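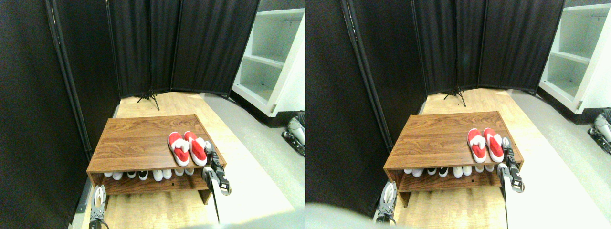
Search this blog
Go

6 min read

So I finally caved and signed up for the Rarkura trial. If you've been reading for a while you know I've been grumbling about home robot kits forever, mostly because every one I've tried wants to stack colored blocks and then stack them again. I don't need blocks stacked. I need somebody to deal with the shoes.

Rarkura is a two-arm kit with a gripper on each arm, plus a subscription that gets you the "household tasks" library. The kit comes from Drisico, and the software side is done by a smaller outfit called Kundex, so you get two logins and two support addresses. Keep both emails. I mixed them up in my first week and sent a very long message about a loose cable to the people who only do software (they were nice about it!).

I went with the shoe tidying package. You pick a low rack, put your everyday shoes on the shelf with the toes facing out, and slippers can live on top. Mine are red with white fluffy trim and I love them more than is reasonable. Then you guide the arms through the job yourself, over and over, until the software has enough to chew on. Kundex recommends 100 run-throughs for one rack. I did 12 the first evening and had to go lie down.

Stuff I'd tell a friend before they order:

1. Give it a plain background. The setup guide suggests dark curtains or screens, and I skipped past that page and regretted it. Black folding panels made a real difference for me, and they hide the mess on the other side.

2. Mind the rack height. The guide has a chart for this on page four. A low rack with a flat top is what you want, and the grippers should be able to sit by the two front corners without bumping the legs.

3. Keep your hands out of the way once things are lined up. I'm terrible at this, I always want to nudge something at the last second.
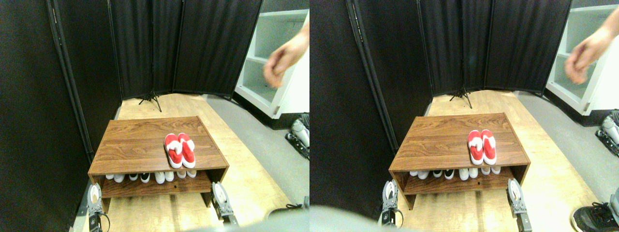
4. Do white shoes and dark shoes together. My row is nearly all white, and I left one black-and-white one in the mix on purpose. Wumpini Sowah, who writes the Kundex help pages, told me over email that people who train on only one color end up redoing it later.

Now the money part. The trial is $200 for a month, and $500 gets you the longer plan with the full library. I think the trial is fair. The longer plan I'm less sure about — you'd have to really use those other tasks, and the towel folding one still has a "preview" label on it. I looked at Hayes too, which has a cheaper starter kit, but it's a single arm and I wanted two.

What bugs me most is the app. It logs me out every afternoon, and the button for saving a run is right next to the button for deleting one. Who did that? I've lost more good runs to my own thumb than to anything the arms did.

I'm keeping the trial through February and then I'll decide. Next up is boots, which the library lists separately from shoes for some reason, so I've got a whole new set of run-throughs to get through first.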